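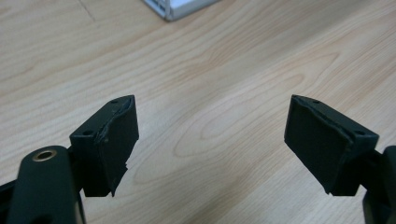 Kadoso Walking Tour Handset — rental, Unorness old town and harbor

In stock. Pick up at the Unorness visitor desk or at Cludcombe station, left luggage counter.

Handheld audio guide for the town walk. 18 stops, castle gate to the fish market and back up by the steps. Press the stop number, hold it to your ear, walk on when you're done. No phone needed, no app, no signal. The castle yard has terrible signal anyway.

Rental: $5 per handset per day
Deposit: $200 card hold, released when it comes back
Kids under 12: free with a paying adult, ask for the short version

What you get
Handset, neck strap, one pair of earbuds (yours to keep), fold-out map. Map is paper, older print, still shows the ferry ticket office in the wrong spot. It moved to the other side of the slip. New maps are comming.

Languages
English, German, Spanish, Finnish. French is recorded but stops 11 and 12 are missing, so you get those in English for now. Fraser Urquhart reads the English track, he grew up on Chapel Row and you'll hear it. If you find him hard to follow use the slow button, left side.

Battery
Good for a full day of walking with the screen dimmed. We charge them overnight. If yours dies swap it at either desk, no charge. Don't plug it into a laptop, it locks up and then we have to reset it.

Memory
Holds 1,440 minutes of audio. The town walk uses a small part of that. The rest is the Radebe coast route, the church interiors and the tales for kids, all unlocked, listen to whatever you like. Coast route needs decent shoes. Gate at the quarry end shuts at dusk.

Group sets
Schools and coach parties, order ahead. We can put together a set with a leader microphone so your guide talks and everybody hears it on channel 5. Range is fine in the streets, bad inside the tower — thick walls. Tell us your language mix when you book or you get all English.

Returns
Same day, by closing time at either counter. Pick up in one, drop in the other is OK. After hours use the slot in the visitor desk door, put the handset in the padded bag first. Late return is one more day's rental. Lost handset, we keep the deposit. Lost strap, forget it.

Rain
Handset can take a shower. It can't take the harbor. Two went in last August and neither one worked again.

Castle admission
Not included!! People ask every day. The handset gets you the commentary, the castle ticket is seperate and you buy it at the gate. Stops 1 thru 4 can be heard from outside the wall if you don't want to pay to go in.

Opening
Visitor desk is on winter hours until 22nd February, mornings only. Cludcombe counter keeps station hours all year but has fewer handsets, so reserve.

To reserve
Call or stop by. Give us name, number of handsets, language, which counter. Card needed at pickup, we don't take cash for the deposit.

Also see: neck strap (spare), earbuds (spare), Radebe coast route map, bike rental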